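Progress report on the Sodier celebrity desk, to Sabina Zeman at the Nedelcu Fund

4 Apr 2018

4 min read

Dear Sabina,

Thank you for your patience while I pulled this together. I know you would have liked it a fortnight ago, and I would have liked that too, but we were in the thick of the Josarano reunion coverage and I thought you would sooner have a report with the reunion in it than one that stopped just short.

You will remember that the grant was given so that Sodier could cover reality television properly, by which we meant speaking to the people who take part and not simply rewriting what they post. When we applied we promised 115 original interviews over the life of the grant. We have published 87. I am very pleased with that, as the first few weeks were slow and the publicists took some persuading that a small site would treat their clients kindly.

The biggest piece of work has been Josarano, the island dating series, which you may or may not have watched (my mother has, twice). We spoke to nine of the former contestants before the reunion went out, and four of them had never given an interview about the show before. The long one with the two finalists who called off their engagement was the most read thing we have published. We held it for two days at their request while they told their families, and another site got a short version out ahead of us in the meantime. I would make the same choice again – both of them have since agreed to talk to us for a follow-up, and one has put us in touch with a producer from the early series.

Cusenlow has been harder going. It is a gentler programme, all about couples doing up guest houses, and the people on it are lovely but they don't tend to fall out, so the stories need more time. We had planned a weekly column from the set and have had to make it fortnightly, as the production company only allows visitors on certain days. The readers who do come for it stay a long while and write us very nice letters, and I would ask that we be allowed to keep it going on that footing.

On the money, we are within budget overall. Travel is over, mainly because of the reunion, where two of us had to stay an extra night when the recording ran on. Freelance fees are under by about the same amount, and with your agreement I would like to move one across to the other. We have used 25 freelance writers so far, seven of them new to paid work, and I still hope to bring in a few more from outside the big cities.

I should also be straightforward about the newsletter.

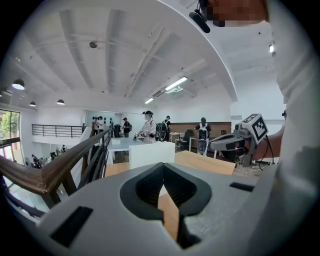

We said it would go out every morning and we have managed it on most mornings but by no means all. When there is a big breakup or a casting announcement overnight, whoever is on the early shift has to choose between the story and the newsletter, and the story wins. Lerato Matlala has offered to take the newsletter on as her own job for three days a week, and I would like to try it until the end of August and then see how the open rate looks. It stands at 55 per cent on the days we send before breakfast and drops off quite sharply after that.

One correction to report. In a piece on the Josarano host's charity dinner we gave the wrong name for the singer who opened the evening. It was put right within the hour and we wrote to apologise, and had a very gracious note back.

For the next stretch we have the new Josarano cast to introduce, the Cusenlow final, and the remaining interviews, which I expect to finish without a rush. There is also the podcast to think about. I have left it out of the figures until we have talked, as I have changed my mind about it more than once and would value your view. Any afternoon suits me if you would like to ring.

With warm thanks from all of us at the desk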